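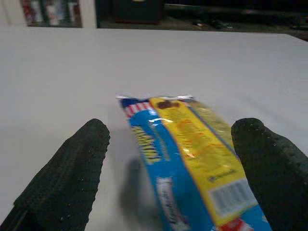

February, bench notes – adhesive shelf life, second round

Picked this up again because Vira Boiko wants a yes or no on the Rekham paste before we order more. My answer is still "don't know," and I doubt the supplier's answer is any better. Their sheet says the open tub keeps its strength as long as the lid goes back on. No test method given, no storage temperature.

Batch A: fresh tub. Batch B: tub opened last fall, kept on the shelf by the sink. Same cotton strips, same overlap, pressed 30 minutes under the 900 g weight, left overnight.

Pulled at 9:40 this morning. B came out a little stronger than A. I don't believe it. Old paste loses water and goes on thicker, so I probably just used more of it. Vasylyna Tkachenko thinks it's a real effect and wants to write it up. She also thought the Hnatiuk starch was getting better with age, and that was mold.

Things I don't trust yet:

The spring scale. Reads 2 g with nothing hanging on it, then zero after a tap. Check against the Stalis weights before any more pulls.

The spreading. Brush both times, done by eye. Should be a drawdown bar, or at least weigh each strip before and after.

The strips. Cut from two different ends of the roll. Selvage side feels stiffer to me.

pH of both tubs looked the same on the paper strips, but those are so coarse they'd miss anything short of vinegar.

Dedon claims 2000 hours in their aging cabinet with no yellowing. Fine, but under what light? Wrote to ask in January, got a brochure back.

Next: repeat A and B with weighed paste, strips cut from the middle only, and have Vasylyna label the tubs so I don't know which one I'm using. If B still wins I'll shut up about it. Order on hold until then – told Vira, she wasn't thrilled.

Need more blotter. Drawer label says full, drawer is not.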